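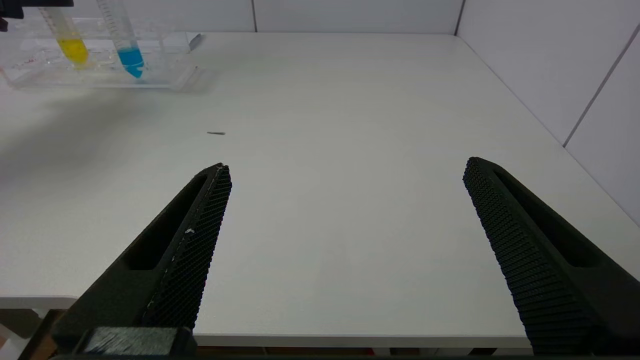
図5　手首カメラから見た作業台。透明なラックに、黄色と青の液体が入った2本の遠沈管が立っている。手前は開いた状態の2本の指。

研究 ＞ 紀要・論文 ＞ 実験作業の教示 ＞ 本文

カテゴリ：ロボット教示／遠隔操作／実験室の自動化
シェア 11　コメント 4

4. 教示の手順と、教える側の経験

4.1 二つの教え方

前章までで装置の構成についてはひととおり述べましたので、本章では、私たちが遠沈管の取り扱いをロボットにどう教えたか、そして教えながら何に戸惑ったかを、いくらか紙幅をいただいて記しておきたいと思います。手順だけを書けば一頁で済む話なのですが、同じような仕事をこれから始められる方から毎回のように尋ねられるのは、その一頁に収まらない部分のほうです。少々くどくなることをお許しください。

教示には二つの方法を用いました。一つは腕を直接つかんで動かす手添え教示（以下、直接教示）、もう一つは主腕Gakumを操作者が握り、従腕であるロボットに同じ動きをさせる遠隔教示です。どちらの場合も記録はPlitenが受け持ち、関節角、指の開き幅、手首カメラの映像を同じ時刻軸にそろえて保存します。方法が変わっても記録の形は変わりませんので、後段の学習では両者を区別せずに読み込むことができます。この設計は前任のMouraでの経験をそのまま引き継いだもので、Mouraでは方法ごとに別の形式で保存していたために、あとから突き合わせるのに大変な手間がかかりました。当時の変換プログラムはいまも手元にありますが、正直なところ二度と開きたくありません。

対象とした作業は、ラックに立った遠沈管を一本つかみ、持ち上げ、指定された位置へ戻すというものです。人の手であれば考えるまでもない動作ですが、教える段になると、どこからが「つかむ」でどこまでが「近づく」なのかを、操作者が自分の中で決めておかなければなりません。私たちは作業を、接近、把持、引き上げ、移動、挿入の5区間に分け、区間の切れ目で操作者が足元のペダルを踏むことにしました。ペダルを踏み忘れた場合は、あとから映像を見て補っています。踏み忘れは挿入の直前にとくに多く、これは操作者が管の先端に気を取られているためだと思われます。著者の一人もよく忘れました。

4.2 視点について

遠隔教示の操作者には、手首カメラの映像を表示した画面だけを見てもらいました（図5）。作業台を横から眺められる位置に座れば操作はずっと楽になります。ただ、そうして集めた手本には、ロボット自身には得られない情報に頼った動きが混ざります。たとえば横から見ていれば、指先が管の手前にあるのか奥にあるのかは一目で分かりますので、操作者は迷わずに指を閉じます。ところがその判断の根拠は手首カメラの映像のどこにも残っていません。学習する側から見れば、理由の分からないところで突然指が閉じる手本になってしまうわけです。

初めのうち、操作者の皆さんはこの制約をたいへん嫌がりました。画面の下半分には指が大きく映り、管は遠く、しかも上のほうが画面の外に出てしまうことがあります。蓋のあたりを見てつかむ高さを決めるという、普段なら誰もがやっている方法が使えません。そのかわりに頼りになるのが、液の入った円錐部と、側面の目盛りです。色のついた液は画面の中でよく目立ち、管の傾きも円錐部の輪郭からかなりの程度まで読み取れます。慣れた操作者ほど、指を近づける前に一度手首を止め、円錐部と指先の位置関係を確かめる動きを入れるようになりました。こちらから指示したことではありませんが、手本としては好ましい癖でしたので、途中からは導入説明にも取り入れました。

ラックが透明であることも、教えるうえではなかなかの曲者でした。縁の反射が管の輪郭に重なると、画面では穴の位置が一瞬分からなくなります。不透明なラックに替えれば済む話ではあるのですが、Kesska実験室で日々使われているのは透明なものですし、そこを替えてしまうと、何のために教えているのか分からなくなります。そこでラックはそのままとし、照明のほうを調整して、作業台全体に柔らかい光が回るようにしました。強い影がなくなったことで管の輪郭は見やすくなりましたが、反対に、影の位置から指先の高さを推し量ることは難しくなりました。どちらをとるかは悩ましく、いまでも研究室の中で意見が分かれています。

4.3 直接教示で気づいたこと

直接教示では、操作者は腕の手首に近い部分を両手で支えて動かします。腕の重さはほぼ打ち消されていますが、完全に無重力というわけにはいかず、動き出しにわずかな引っかかりがあります。この引っかかりのために、操作者は無意識に少し強く押し、動き出した途端に行き過ぎ、そして戻します。記録を見ると、接近区間の初めに小さな往復が入っているのがはっきり分かります。学習にそのまま使うと、ロボットもまた律儀にこの往復を再現してくれます。初めて再現動作を見たときには、教えた本人の癖が腕に乗り移ったようで皆で笑ってしまったのですが、遠沈管の近くでこれをやられると笑ってばかりもいられません。

対策として、直接教示では開始位置に着いてから一呼吸置き、操作者が準備できたと思ったところで記録を始めることにしました。あわせて、押す場所を手首の側面に統一しました。前腕を押すと手首の向きが遅れてついてくるため、管に対して指が斜めに入りやすくなります。持つ場所を決めるだけで記録の質が変わるというのは、書いてしまえば当たり前のことですが、私たちがそこに行き着くまでには、お恥ずかしいことにかなりの日数を要しました。

もう一つ、直接教示には手や腕がカメラに映り込むという問題があります。操作者の指先が画面の端に入った記録は、映像を使う学習には向きません。手首の側面を持つという取り決めはこの点でも役に立ちましたが、挿入区間ではどうしても管の先を覗き込みたくなり、頭が下がり、肩が入り、気がつくと袖口が映っています。こうした記録は軌道だけを残し、映像は学習に使いませんでした。 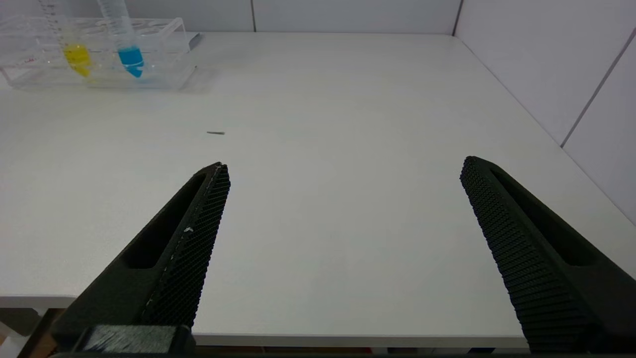
指の開き幅についても、少し詳しく述べておきます。Gakumの握り手は人差し指と親指で挟む形になっており、その開きが従腕の指の開きに比例して伝わります。初期の設定では握り手を全開にすると従腕の指も全開になり、操作者は接近のあいだずっと指を大きく開いたまま動かしていました。広く開いておけば管に当たる心配は少ないように思えます。ところがラックに2本の管が並んでいると、目的の管を挟もうとした指の外側が、隣の管に触れてしまうことがあるのです。指には厚みがありますから、内側の隙間だけを見ていては足りません。

この点を操作者に言葉で伝えるのは、思いのほか難しいことでした。「隣に気をつけてください」とお願いすると、皆さん確かに気をつけてくださるのですが、気をつけるあまり目的の管から離れた側に寄ってしまい、今度は片方の指だけが先に管に当たります。片当たりのまま閉じると、管はラックの穴の中で傾き、引き上げるときに縁をこすります。そこで言い方を変え、「管の真上で半分まで閉じてから降りてください」と、開き幅を変える場所を具体的に示すことにしました。これで片当たりも隣への接触も目に見えて減りました。教示の質を上げるための工夫というと、つい装置や計算のほうに目が向きがちですが、操作者にかける一言の効き目もなかなか侮れません。

指の内側の面には細かな凹凸があり、滑りにくくなっています。これは把持の助けになる一方で、管がわずかに傾いたまま挟まれたときに、その傾きを保ったまま持ち上げてしまうという面もあります。滑る面であれば挟む途中で管が自然に起き直ることもあるのですが、凹凸のある面ではそれをあまり期待できません。したがって、つかむ前に手首の傾きを合わせておくことが大切になります。遠隔教示ではこの調整に時間がかかり、操作者の疲れのもとにもなりました。

4.4 収集の実際

操作者は4名で、それぞれに直接教示と遠隔教示の両方を行ってもらいました。全体で60回の教示を記録し、このうち11回は後述の基準により学習から除いています。疲労の影響を避けるために、続けて行う教示は5回までとし、そのあとは必ず席を立ってもらいました。休憩の長さはとくに定めていません。遠隔教示のあとは目が疲れる、直接教示のあとは肩が張るという声が多く、二つの方法を交互に行う順序にしたところ、おおむね好評でした。

除外の基準は次のとおりです。管を落とした記録、隣の管を倒した記録、そして区間の途中で長く停止した記録は、学習に用いませんでした。長い停止というのは、操作者が迷って手を止めた場合がほとんどです。迷いそのものは教示の自然な一部であり、すべて消してしまうことには私たちもためらいがありました。前節で述べた、確認のために手首を止める動きまで一緒に消えてしまうおそれもあります。そこで、止まった場所が管の手前で、かつ次の動きが管へ向かっている場合は確認とみなして残し、それ以外を迷いとして扱うことにしました。この線引きは完全なものとは申せませんが、二人の著者が別々に見て判断を比べ、食い違ったものは一緒に映像を見直して決めています。

なお、つかんだあとで管を置き直した記録は、失敗とはみなさずに残しました。この扱いを勧めてくださったのはThemba Hlongwane氏です。氏は私たちの初期の記録を見て、きれいに成功した手本ばかりを集めると、ロボットは少しずれただけで何をすればよいか分からなくなる、やり直しの場面こそ丁寧に残しておきなさい、と助言してくださいました。そのころの私たちは、やり直しのある記録を見つけるたびに消していたのですから、ずいぶん惜しいことをしたものだと思います。助言をいただいてからは、操作者にも、ずれたと思ったら慌てずに一度離し、もう一度近づいてくださいとお願いするようにしました。

4.5 二つの方法の使い分け

二つの方法のどちらが優れているか、というお尋ねを学内の発表会で何度もいただきました。お答えしにくい問いなのですが、これまでの経験から申し上げられることを書いておきます。

引き上げと移動の区間では、直接教示の軌道のほうが滑らかでした。操作者は腕の重さと向きを手で感じながら動かしますので、大きく運ぶ動きが自然につながります。反対に、接近と把持の区間では遠隔教示に分がありました。映像だけを見て決めた動きですから、映像と動きの対応が素直で、学習した方策もラックの置き場所が少し変わった程度では崩れにくい印象を受けています。ここで印象と書いたのは、ラックの位置を系統立てて変えた評価がまだ済んでいないためで、この点は次報に譲ります。

挿入の区間はどちらの方法でも難しく、操作者による差がもっとも大きく出ました。直接教示では、管の先が穴の縁に触れた感触が手に伝わりますから、上手な操作者はその感触を頼りに位置を探ります。ただし私たちの腕には力の計測がついておらず、その感触は記録に残りません。残るのは、縁のあたりで手首がわずかに揺れたという軌道だけです。遠隔教示では感触がない分、操作者は映像を見ながら慎重に降ろします。時間はかかりますが、記録に残る情報と操作者の使った情報が一致しているという意味では、扱いやすい手本になりました。

現在は、新しい作業を始めるときにはまず直接教示で数回動かして区間の切れ目を決め、そのあとの収集は遠隔教示を主とする、という順番に落ち着いています。腕を手で動かしてみると、関節がどこで窮屈になるか、ラックをどのあたりに置けば無理なく届くかが体で分かりますので、初めて参加される操作者にも、本番の前に必ず一度は腕に触ってもらっています。これは記録を取るためというより、相手をよく知ってもらうための時間です。Gakumを握る前に腕に触ったことのある操作者は、遠隔操作に移ってからも、腕が苦手とする向きへ無理に曲げようとすることが少ないように見受けられました。

導入説明の文面と、操作者に渡している一枚の手順書は付録Bに収めました。文面は収集のあいだに何度も書き直しており、付録に載せたのは最後の版です。初めの版には指の開き幅についての記述がまったくなく、手首を止めて確かめる動きにも触れていませんでした。次章では、これらの手本から得た方策を同じ作業台で動かした結果について述べます。

タグ：遠隔教示　直接教示　遠沈管　手首カメラ　Pliten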